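Sapateiras: o que já chegou e o que falta

Recado rápido antes do fecho de julho, que isto está tudo atrasado. A recolha de sapateiras e prateleiras de entrada para a casa de Prirkwood vai bem. Já temos 6 peças, faltam 2. Se alguém tiver uma encostada na garagem, é falar com a Senga Purves. Não interessa a cor, não interessa se é feia. Interessa que não abane.

Pares de calçado: 116 entregues até ontem à noite, a maioria ténis. Muito obrigado ao pessoal de Edton, que trouxe quase tudo lavado e com os atacadores postos. Botas de borracha é que continuam a faltar, sobretudo tamanhos de criança.

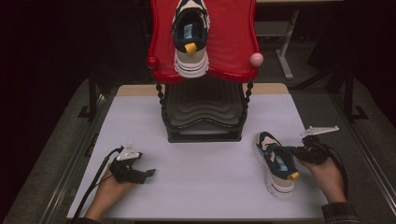 Sobre a arrumação, porque houve confusão da última vez. Os pares ficam juntos, sempre, lado a lado e com a biqueira para a frente. Quem chega à porta quer ver logo o que é seu. Nas sapateiras de dois andares, como a da prateleira vermelha ondulada com bolas nos cantos, o calçado de todos os dias vai em cima e o andar preto de baixo fica para o que se usa menos. Ténis azul-escuros há muitos e confundem-se uns com os outros, por isso reparem nos pormenores: uma presilha amarela no calcanhar já chega para não trocar pares. Etiqueta só por dentro, na língua, nunca na sola (descola logo).

Limpeza: pano húmido e sabão neutro nas prateleiras. Os relevos e as ondas juntam pó, vão lá com uma escova de dentes velha. Nada de lixívia, pf. O Gillespie Cowie estragou assim uma peça inteira no armazém da Cairns e ainda hoje se fala nisso.

Orçamento: sobram 227 euros. Dá para parafusos, feltros para os pés e talvez um banco para a entrada, daqueles baixos, para calçar sentado. Aceitam-se sugestoes, de preferência com preço.

Entregas na Prundar até às seis da tarde, porta de trás. Depois dessa hora não deixem sacos à porta, que a chuva entra. Atacadores soltos tambem servem, há uma caixa para eles junto ao balcão.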